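3.2 Do flat-pack instructions matter as much as is claimed?

It is often said that people fail to put household goods together because the leaflet is bad. Du and Van Dusen make this case at length, and the trade has taken it up with some enthusiasm. We are less sure. Their survey asked buyers what had gone wrong, and a buyer with a wobbling stand is hardly likely to blame himself. Of the 32 replies they quote in full, almost none says whether the leaflet had been opened at all.

The usual remedy is to replace words with drawings. Ferreira moved to wordless leaflets in December and reported fewer calls to its helpline. It also moved the helpline number to the back page in the same month, a change the report mentions only in a footnote. We would not put much weight on the result.

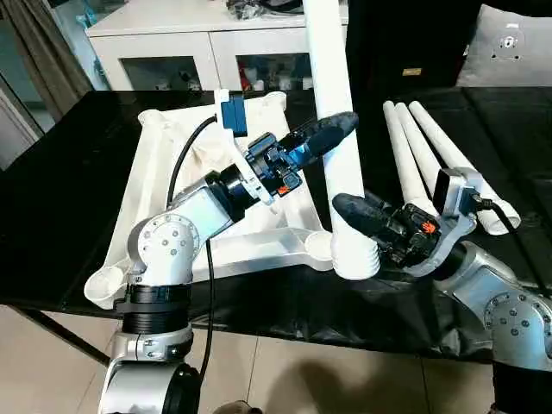 Nor is it clear that a shorter leaflet is a better one. The Trilteo leaflet has 9 steps and the Tallomau leaflet covers much the same job in two. Readers in our own small trial preferred the shorter one when they were shown both side by side, but preference was all that was measured. Liking a page and following it are different things, and earlier work has tended to treat the first as proof of the second.

A further difficulty lies in what is meant by a step. "Fit the upright to the base" may be a single act to the person who wrote it and several to the person on the carpet, who has to find the right end, hold it straight and turn something underneath at the same time. Upright parts are a good test of this, as a drawing can show where a pole should end up without saying much on how to keep it there (Figure 2). The Trunum guide for leaflet writers, in the edition dated 7/25/23, leaves the matter to "common sense", and we could find no agreement among writers on what that would be.

Figure 2. A thick white pole held close to vertical, with its rounded end at the bottom.

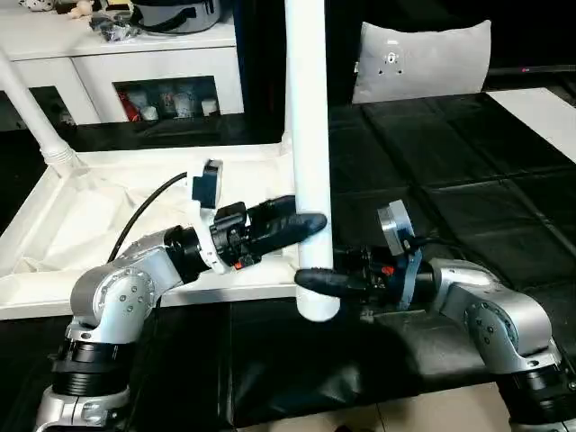 3.3 Choice of leaflets for the main trial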